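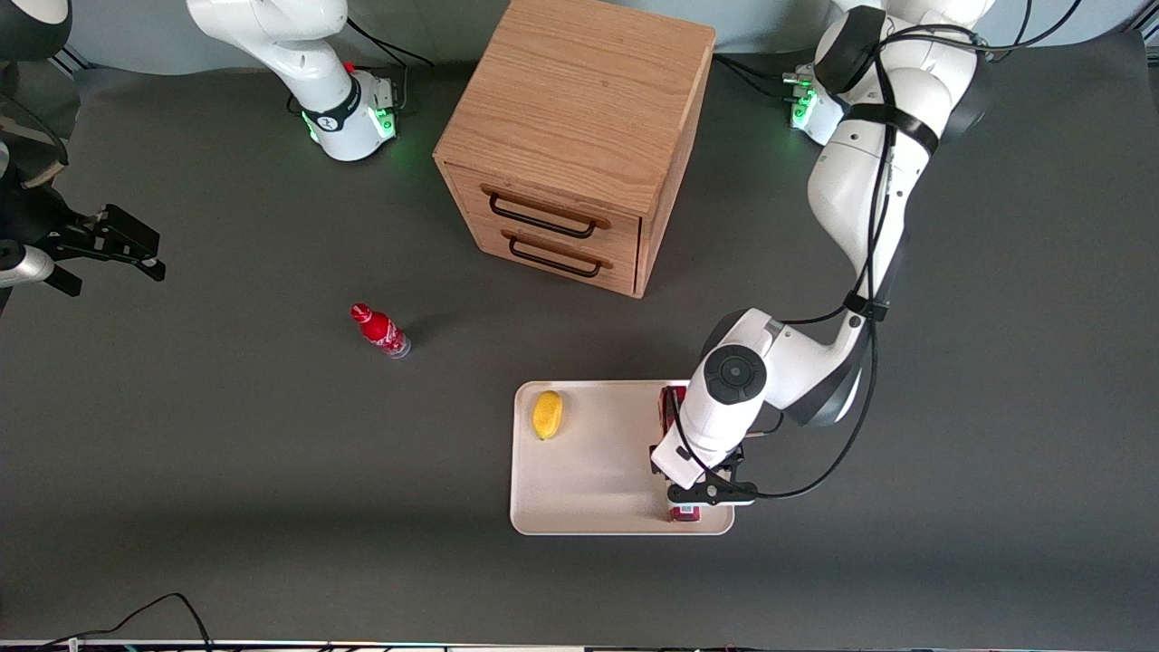 Chores are the hardest thing you can ask of a machine, according to Igor Slanina, and the reason is that every kitchen is a mess in its own way. A factory can bolt everything down. A counter has whatever the family left on it this morning.

I came to Caltach expecting to be let down, and I spent the whole afternoon grinning. Two white arms share a gray tabletop with a wooden cabinet, a tray and a red bottle lying on its side. Tidying up, basically! A gripper with two black fingers holds something red over the tray, right beside a yellow thing I'd have put in the fruit bowl without thinking. It's that "without thinking" part the engineers are after.

The project is called Plurkberg, and it has logged 3000 runs since July. The list of chores stands at 41, from clearing a tray to closing a drawer, and the arms can be trusted with seven of them. Seven! Two years ago the number was zero.

Drawers are the current headache. A thin bar handle gives two fingers very little to hook, and a pull that starts a bit crooked tends to stay crooked – you and I fix that with a twist of the wrist and never notice. Bottles are kinder, as long as they're standing up. One on its side can roll, and then the whole plan has to be made over again.

Shop floors may get there first. Stanura, a parts packer in Jireš, has had a similar pair of arms loading trays since last fall. The crew there told me a full tray takes 20 minutes, which is slower than any of them, but the arms keep at it through the lunch break and people have stopped hovering.

Would I want one at home? I'd take it today for the trays alone, and I'd do the drawers myself for a while yet. Slanina still washes his own dishes, by hand, and says he expects to for years.

2022-02-14

Search this site Enter keywords Go

Related stories
The warehouse that runs at night
Why folding a towel is so hard
Vacuums that learned the stairs

Contact us | Copyright 2022 | Back to top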